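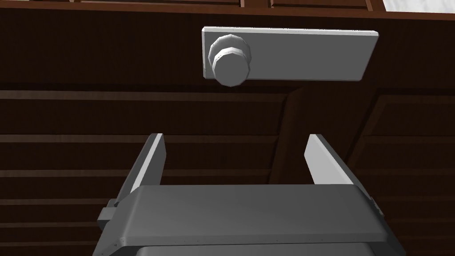

Home Older posts Newer posts About Get in touch

Filed under: Workshop, Money, Robots

So the February budget is done. Well, done-ish. I've been promising a post about how we're spending the robot money, and as I'm stuck on the sofa with a cold and a very large mug of tea, tonight's the night.

For anyone new, I'm one half of a small door and cabinet hardware testing business (the other half is Graham Bellamy, who owns the good chair). People send us knobs, latches and handles and we open and close things until they break or we get bored. Up to now that has meant a couple of ageing pneumatic rigs that push and pull in a straight line and do nothing else. What we want is a proper arm with a gripper that can go up to a door, take hold of whatever's on it, turn it, pull it, and do the same again all night while we're asleep.

The trouble with buying an arm is that everyone wants to sell you the arm. Lovely glossy brochures, lots of reach and payload figures, and then somewhere near the back a page that mentions you might need something on the end of it. For us the thing on the end is nearly the whole job! So this time round we agreed we'd do the planning in simulation first and not ring a single salesperson until we knew what we were asking for. Graham lasted until Tuesday before he rang one, but he says he only asked about delivery.

Our simulated test door is nothing fancy. Dark wood, horizontal boards, a pale grey plate fixed across it with a round knob sticking out at the left-hand end, and a parallel gripper coming up from below with its two fingers pointing at the lot. The knob is very chunky, all flat facets, because I built it in an afternoon and I am not an artist. It doesn't matter for what we're doing. What I wanted to know was whether the fingers can get either side of the knob without fouling the plate, and how far off centre the arm can be before the whole approach goes wrong. Looking at it from behind the gripper is the most useful view by a mile. You see straight away when the knob is over to the left of the gap and when it isn't, and you start to get a feel for how much wrist movement you're going to need.

Which brings me to the money.

The first version of our budget had one line in it that said "robot" and a number. Yanti Raju, who does our books and is the reason we still have a business, sent it back with a single question mark next to it. Fair enough. So version two has proper headings, and I thought I'd go through them, as I'd have loved to read something like this before we started.

The arm itself. We've got it down to two, one from Mater and one from Wondier. The Mater is the dearer one and has the nicer wrist. The Wondier is lighter and we could move it between benches on our own, which appeals to my back. On paper either will do the work. I keep changing my mind depending on which one I read about last.

The gripper. Parallel, electric, with fingers we can swap. I was all set to go for the widest opening we could get, on the grounds that you can always close it, but a wide gripper has a wide body, and a wide body is what bumps into the frame when you're working near the edge of a cabinet. I'd been staring at the fingers so much that I'd hardly looked at the great slab they're attached to. So we've gone down a size, which also saves us £400. Very pleased with that.

Finger tips. Separate heading, at Yanti's insistence, because they wear out. Bare metal fingers on a round metal knob are going to slip and scratch, so we'll need pads of some sort, and pads get eaten. I've put in for 60 pairs to see us through the first year. It may be far too many. If so I'll be the one explaining it to her.

Mounting and the test frame. This was my big miss in version one. I had an arm and a gripper and apparently nothing to put them on. We need a decent heavy pedestal, and a frame that will take different doors and panels without us spending a whole morning with the spanners each time. There's a local fabricator, Vukadinović, who made our last rig and it's still as square as the day it arrived, so we'll go back there. The price hasn't come in yet and I've left a gap.

Guarding. Yes, even for a small arm, even if the brochure says you can work next to it. We'll be leaving it running overnight in a building with a shared corridor. I've allowed for a light curtain and a proper interlocked gate on one side, and Graham is going to do the risk assessment before we order so that it can change the order if it has to.

Software and our own time. The licence is the easy bit. Time is the bit I always fudge. I've put down 11 days of mine for getting the approach and grasp working on the real thing, on top of what's already gone into the simulation. I know full well the simulated knob turns when I tell it to and a real one has a stiff spring and a bit of wobble in the spindle. Simulation has been brilliant for clearances and for settling arguments about where the base should go. I don't trust it an inch on friction.

Spares. A second set of fingers, a spare cable for the gripper (always the cable!), and a small pot for things I haven't thought of. Yanti doesn't like small pots. She has agreed to this one as long as it has a name, so it's called "sundries, wrist".

We did look at second-hand. There was an arm listed on Ikeo, with a pedestal thrown in, and for one evening I was very excited. But the controller was a generation back and the seller couldn't tell us how many hours it had done, and by the time I'd added a service and a new teach pendant the saving had nearly vanished. If you've got someone in-house who loves fixing controllers, go for it. We've got me.

I also priced up hiring for two months to try before committing. It's a decent option and I wouldn't put anyone off. For us the sticking point is that the frame has to be built to suit the arm, and I don't fancy paying Vukadinović twice.

Next on the list is moving the knob about. At the moment it's at one end of the plate and always in the same spot, and I want to try it higher, lower and closer to the edge of the panel, then do the whole thing again with a lever handle. If the Wondier can reach all of those without tying its elbow in a knot then I think that's the one, and Graham owes me lunch. If it can't, it's the Mater and we'll be eating sandwiches until summer.

If any of you run something similar, I'd love to know what you use for finger pads - and how long they last you. Comments are open as usual. I'm off to find the cough sweets.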